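**Bath mat or dish drying mat – can one towel do both jobs?** (Laundry & Linens board)

**mossycorner**

Hello all, long-time reader and I think this is my third post ever, so be gentle. We moved to Gevville in March, into a place with a very small kitchen and an even smaller linen closet, and I've been trying to cut down on how many kinds of cloth things we own. Bath towels, hand towels, tea towels, drying mats, the mat by the tub – it adds up, and I can't close the door on it all.

So my thought was to buy a stack of those thick waffle-pattern towels with the plain fluffy border and use them for everything. One on the counter under the wet dishes, one on the bathroom floor, one on the rail. Same wash, same shelf, no sorting. My sister thinks this is disgusting. I think it's fine as long as they get washed hot in between, but I'd love to hear from people who've tried it. Also, does the waffle texture flatten out after a while?

**Kettle_and_Pegs**

Welcome out of the shadows! I'm with your sister on this one, sorry. I know that hot water and soap take care of most things, and I know I've probably dried a plate on worse, but I could never relax with a floor towel under my glasses. Keep two colors. Green for the kitchen, anything you like for the bath, and then nobody in the house has to think about it at seven in the morning.

As for the texture, mine has held up well. What goes first is the edge. The border on thick towels is just plain pile, and if the stitching inside it draws up in the dryer you get that wavy lettuce look and it never lies flat again.

**tubside105**

I'll disagree with Kettle, at least a little. We've used one kind of towel for every job for years and we're all still standing. They go through at 140 degrees with no softener, they dry completely before they're folded, and I can't tell you which one was on the floor last month. A towel is a towel.

Where I'd push back on the original plan is using something that thick under dishes. A plush towel soaks up plenty, but it holds on to it. Ours used to stay damp underneath until bedtime if I left it on the counter, and then you get that smell. A thin flat-weave is much better for the kitchen, and it takes up a quarter of the shelf!

**mossycorner**

Oh, that's a good point about the damp underneath, I hadn't thought of that. Our counter is one smooth piece with no drainage grooves or anything, so the water would have nowhere to go but into the cloth. Maybe I hang it over the faucet after dinner?

What weight are people buying? I see everything from 400 gsm up to 1000 and I have no feeling for what those numbers are like in the hand.

**Kettle_and_Pegs**

400 is your everyday, slightly skinny towel, the sort you'd take to the pool and not cry over. 1000 is a bath mat whether the label says so or not. It's lovely underfoot but I wouldn't want to wring one out by hand, and it takes two rounds in my dryer. I'd stay well toward the low end for a kitchen and go heavier only for the one by the tub.

**lintwhisper**

Jumping in about the softener, which tubside mentioned in passing and I feel strongly about. Please don't use it on waffle or looped towels. It coats the loops and they stop drinking. I had a set from Reltetti that I thought was just bad, and I was ready to cut it up for the dog, and then I washed it twice with half a cup of white vinegar and no detergent and it was a different towel. I've kept it going ever since.

Also shake them out hard before they go on the line! The little raised squares come up so much nicer. I do mine over the porch rail and the neighbor must think I'm beating something.

**tubside105**

Vinegar is rough on the rubber seals in some machines, I'd be careful about making a habit of it. Once in a while, sure. I use washing soda and it does the same thing for less.

**lintwhisper**

I've been doing it in the same old Trudex washer for as long as I've had the house and the seal is fine, but all right, once in a while. I'd agree that every wash is too much.

**Kettle_and_Pegs**

You two have this argument every spring and I enjoy it every time.

Mossy, one thing about folding, with such a small closet. Thick towels with a fat border don't stack well if all the edges end up on the same side, the pile leans and slides off the shelf. I fold in thirds the long way, then in half, then turn every other one around. Or roll them, if your shelf is deep.

**mossycorner**

I measured and the shelf is deep but very low, so I think rolling is the answer. Thank you for that, I'd been folding and cursing.

All right, so here's where I've ended up, and feel free to tell me I'm wrong. I went to the Kpodo outlet this afternoon, where the thick ones were marked down, and I bought a sage green one with the waffle middle for the bathroom. I'm going to get a few thin flat ones in white for the kitchen and keep them in the drawer by the stove, so they never even meet. My sister has already claimed this as her victory. The receipt says 126 dollars, by the way, but that includes a shower curtain and a lamp I had no business buying, so don't let it scare anyone off.

I've got it spread out now, with a bit curled up in a fold, and I'm so pleased with the color, a soft minty sort of green, a touch lighter along the border. I'll wash it before we use it, no softener, I promise, lintwhisper. And I'll come back in a few months and let you know whether the edge went wavy on me – if it did, Kettle gets to say so first.

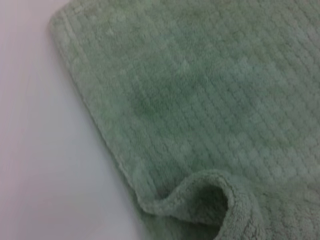 One last question while I have you all: do you wash a new one by itself the first time, or is it safe to put it in with the whites? The tag only says "like colors" and I don't own anything else this green.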